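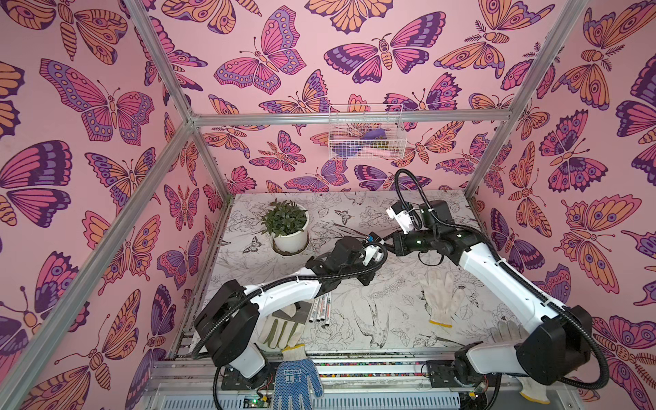
How to Send a Written Comment on a Candidate for Judge

Last updated Wednesday, January 22, 2020

When a seat on the Perulside district court becomes free, the governor's office publishes the names of the applicants and opens a period for public comment. Any resident of the district may write. You do not need to be a lawyer, and you do not need to belong to a group. In the last round, for the Kerach seat, the nominating commission received 113 comments, and 73 of them were the same form letter with a different signature. These were counted, but the commission's report did not quote from any of them. The letters it quoted were short and were written by people with something of their own to say.

I have sent comments in three rounds, two in favor of an applicant and one against. The first time I made most of the mistakes that I explain on this page.

Before you start

Find the notice for the seat. It is posted on the court's page under "Vacancies" and also on paper in the lobby of the Endale courthouse. Write down three things from it: the vacancy number, the full name of the applicant as it is printed, and the closing day. The comment period is 20 days, and weekends are included. If the notice came out in December, please be careful, as the office closes for the holidays but the days continue to run.

You should also read the application itself. The public part has the work history, the published opinions or articles, and the answers to the questionnaire. The private part (health, home address, references) is not available and you should not ask for it.

Step 1. Decide what you know

A comment can be about one of two things. It can be about what you saw, for example how the applicant treated people in a courtroom where you were present. Or it can be about what the applicant wrote, such as a decision, a speech or a newspaper article. Both are accepted. What you heard from a neighbor is neither, and the commission will put it aside.

If you want to write about a decision, read all of it. I once complained about a sentence that I had found in a news story, and when I later read the full opinion, the judge was repeating the argument of one side before answering it. My letter was already in the file.

Step 2. Write the first paragraph

Say who you are, where in the district you live, which vacancy you write about and whether you support or oppose. For example:

I live in Endale and I am writing on vacancy 11. I oppose the appointment of this applicant for the reasons below, which concern two decisions in housing cases.

Do not keep your position for the end. The readers sort the letters before they read them closely, and a letter without a clear position goes to the "general" pile.

Step 3. Give your reasons with the place where they can be checked

For each reason, give the case name, the year and the page. If it is something you saw, give the courtroom and the month. One good reason is enough for a letter. When there are more, put the strongest one first and leave a blank line between them.

Quote exactly. If you leave words out of a quotation, show it with three dots, and make sure that the meaning did not change. Supporters of the applicant will look up the passage, and a quotation that was cut unfairly does more harm to your side than to theirs.

Step 4. Keep away from some subjects

The applicant's religion, family, race and health are not grounds for or against. It is different if you write about how the applicant ruled in cases on discrimination, as this is part of the record. I find this line difficult sometimes, and my own test is simple — can I point to a page? If I cannot, I take the sentence out.

Party membership is a question people ask me often. The rules of the commission do not forbid you to mention it, but a letter that says only this will probably be ignored.
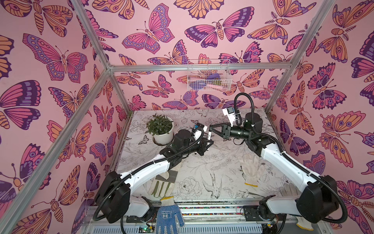 A reader of the earlier version of this page wrote to me that step 4 is too timid: the governor chooses with politics in mind, so why should the public pretend to be neutral? My answer is that you can be as political as you like in a letter to the newspaper. The commission works from a score sheet, and there is no line for party on it.

Step 5. Sign and send

Anonymous letters are returned or destroyed. Sign with your full name and give a mailing address. Your name becomes public, your street address does not.

You can send the comment in three ways:

By mail to the clerk in Endale. It must arrive by the closing day, the postmark does not count.
By hand at the same counter, before it closes. Ask for a stamped copy.
Through the Stundia comment portal. Paste plain text, as the form loses italics and footnotes. Save the confirmation number that appears after you press Submit — no email is sent.

If you made an error

Send a second letter with the word "Correction" and the vacancy number at the top. You cannot take the first letter back, but the two will be kept together in the file.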